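Pundow Gripper Build – Gallery
Workshop notes by Kumudini Mondal
Updated Sun 21 July

Pundow is a pair of hand-held grippers I have been putting together in a shared workshop since May. The jaws open and close by hand, and each one carries its own camera. Version 2 replaced the long handle with a shorter one and moved the trigger closer to the jaws. The printed parts for the pair took 53 hours on the Jitar printer, and the screws are all M3 from the same box.

The picture is from the current version. Click for full size.

Both grippers up. Textured pads on the near one, marker cube on top of the other.
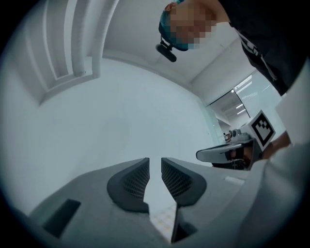
What filament did you use for the jaws?
Plain PETG at 40 percent infill – PLA crept under the screws after a week.

Part files are in the Namance folder, with the older handle kept under Bepari.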